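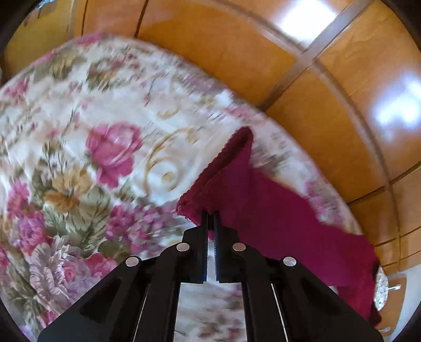

Zunville wants 6 people to test our draft rules for teaching robots to handle clothes. Plenty of firms have written rules like these. I doubt many have tried following them with a jumper on a bed.
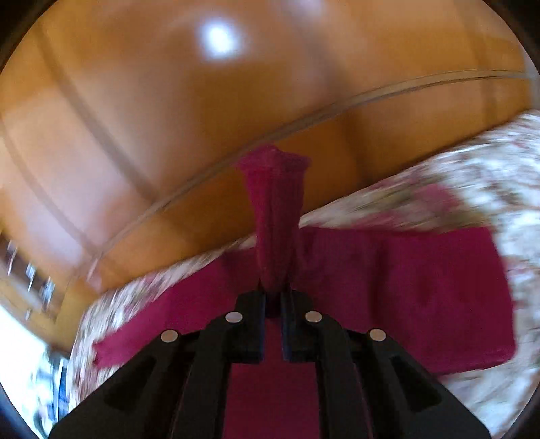
You'll fold, lift and sort with hand-held grippers, alone and in pairs, then mark every rule that is vague or daft. Rule 80 - yes, we got that far - may well go first.

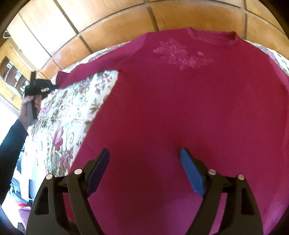 No robotics background needed. Sessions run in January. Write to Ilaria Cocco at Zunville.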